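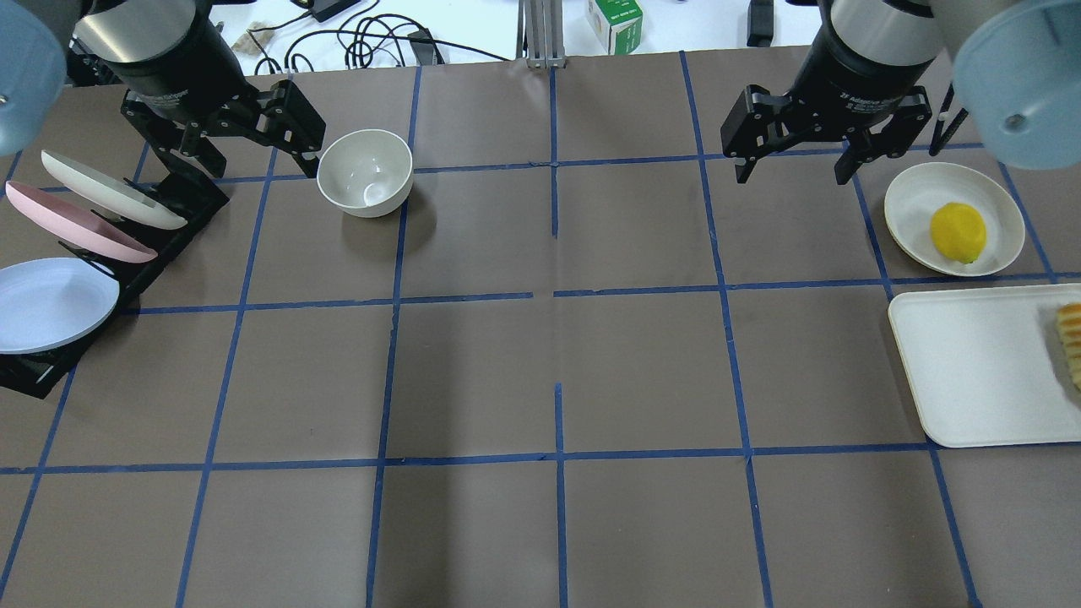

第3讲接着上周没讲完的部分:同居情侣为什么会去下载一个记家务的应用。课前问卷里最常见的答案是“为了公平”,第二常见的是“对方让我下的”,这两个答案经常出自同一户人家。这类应用的基本单位叫“任务”,麻烦也从这里开始。拿洗碗来说,米白、粉、浅蓝的盘子斜着立进黑色碗架,洗的那位认为任务完成,另一位认为盘子没放回柜里就不算。应用只给一个勾选框,两个人对着同一个框各有各的法理。请大家先记下这个词:**完成边界**。期末会用到。

本讲比较的工具:

- **Esel**:积分制。倒垃圾、换床单、给房东打电话都有分值,分值由双方商定。商定过程本身不计分,许多人觉得这很不合理。
- **Dramside**:轮值制。每周自动排班,可以申请换班,对方有权拒绝并填写理由。理由栏上限75个字,足够伤人。
- **Ocampo**:只做提醒,不做记录。评价两极分化,喜欢的人说它温和,不喜欢的人说它像住在手机里的婆婆。

## 一、可见的和不可见的

家务研究里有一个老区分:动手的部分和操心的部分。擦灶台看得见,记得洗洁精快用完了看不见。Esel的早期版本只收前一种,后来加了“操心”分类,结果用户最爱在睡前集中填写,读起来很像起诉书。

阅读材料里那对情侣给厨房划过区,灶台归一个,水槽归另一个,中间的台面写明“共管”。共管区后来的卫生状况,凡是合租过的人都不必翻到下一页。
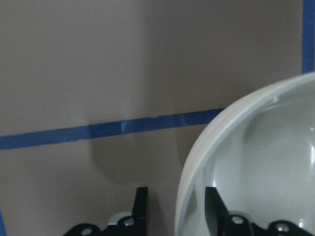 图2 蓝色胶带与碗沿

划区的好处是责任清楚,坏处是责任太清楚。油点子溅过界的时候,条款上没有写归谁。课堂讨论时请避免当场为自己家的案子求判决,上学期有两组同学因此没能按时下课。

## 二、积分能不能换东西

Esel允许积分兑换“奖励”,奖励由对方兑现。教材附录收了一份用户自拟的兑换表:攒满40分,周日可以睡到自然醒;攒满2000分,可以不去对方表哥的婚礼。按表上的分值推算,后一项需要连续洗很久的碗,表哥多半已经离了。

积分一旦可以兑换,就会出现囤积。典型表现是抢做分值高、用时短的活,把刷马桶缝隙之类的留给爱情。这一现象在讲义里叫“挑活”,在家里有别的叫法。

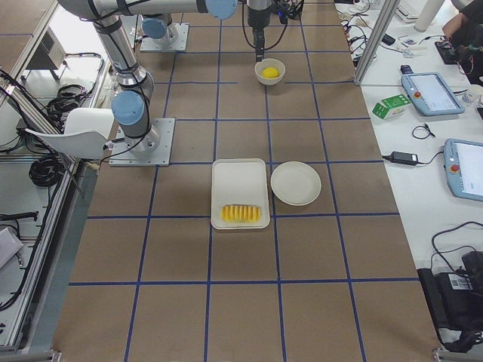
上一轮选课的一位同学在反馈表里写道,她和男友用了Dramside之后架吵得少了,因为要吵的内容都写进了换班理由,写完气也消了一半;剩下那一半,她建议应用另开一个付费功能。这条意见我每学期都念,因为它说中了轮值制的一个副作用:争执从口头变成书面,节奏慢下来,但也有了存档。存档对和好没有什么帮助,翻旧账倒是方便多了。

请把这一点和第一节的“操心”分类放在一起想。两处的共同问题是,记录给谁看,什么时候看,看完以后能不能删。Ocampo不留记录,回避了这个问题,代价是谁也说不清上周究竟是谁倒的垃圾。

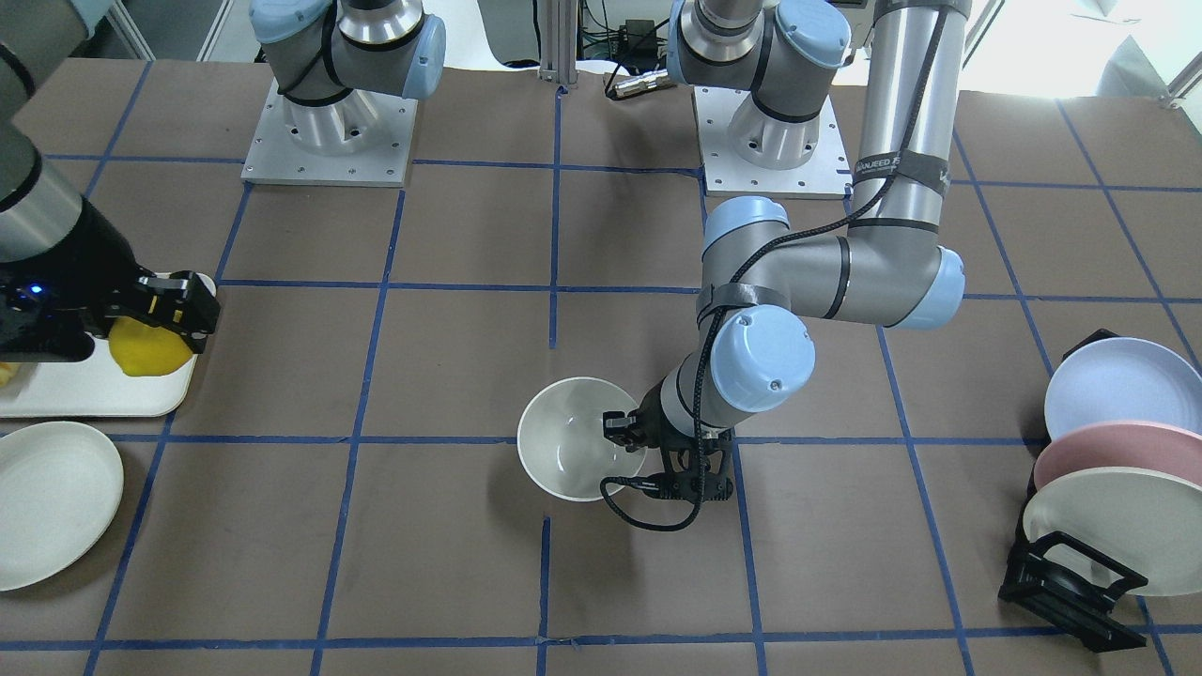 ## 三、作业

1. 任选一款应用,与同住的人试用到下次课。独居的同学可以选室友、父母,或者和自己签约,后者请注明违约情况。
2. 写出一项双方对“完成边界”理解不同的家务,各写一段,互相不许看。
3. 阅读Erketti文集中关于轮值的那一章。图表可以跳过,脚注不要跳,作者的牢骚都在脚注里。

作业交纸质版。同住的人如果要求附上不同意见,另起一页,不计入字数。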